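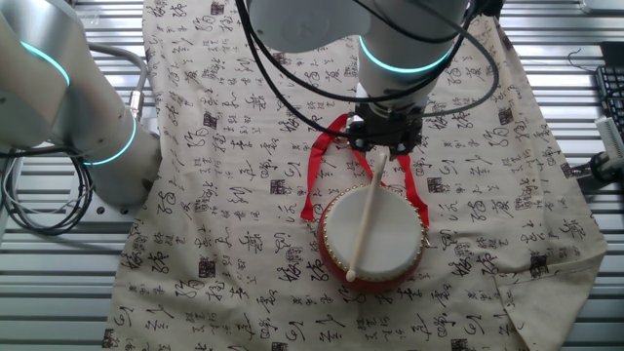
Can a robot put the toys away yet?

Home Posts Tools Kitchen About

11th August

I have wanted a machine to do my tidying for a long time. Clothes, toys, the stuff that ends up on the floor by evening. So I keep a list of chores and go back to it every January to see what has changed. This year I added small things with straps, which covers the toy drum, the dog leash, my work badge and every bag in the hall.

A hard box is mostly a solved problem. You find the sides and you close on them. A strap has no sides to speak of. It droops, it lies flat, and it takes a new shape every time it moves. An arm can have a good grip on a red ribbon and still not have much say in where the rest of it goes.

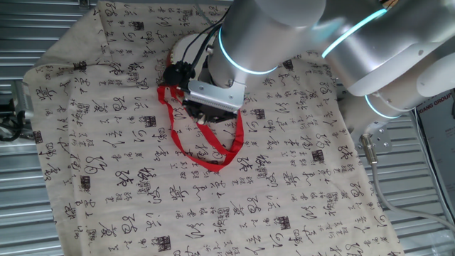

3 min read

Then there is the cloth underneath. Printed fabric with folds in it is closer to my house than a bare white bench would be. I would like to see more tests done over patterns and wrinkles, and fewer on plain trays.

I wrote to two companies over the winter. Mondari sells arms to small shops and told me their customers mostly load parts, 400 or so to a batch was the example they gave. Trotero has a home project called Serra. They said it handles 7 chores out of the 43 on my list, with a person standing by. Folding a fitted sheet was not one of the 7.

My answer for now is the same as last year. On a shop floor, yes, for the dull repeat jobs. At home, no. I can clear the living room in less time than it takes to set up a bench and two arms. I'll go through the list again next January.

Related posts
Jivley floor mop, 40 days in
The full chore list
Why towels are easier than socks
Dishwashers count as robots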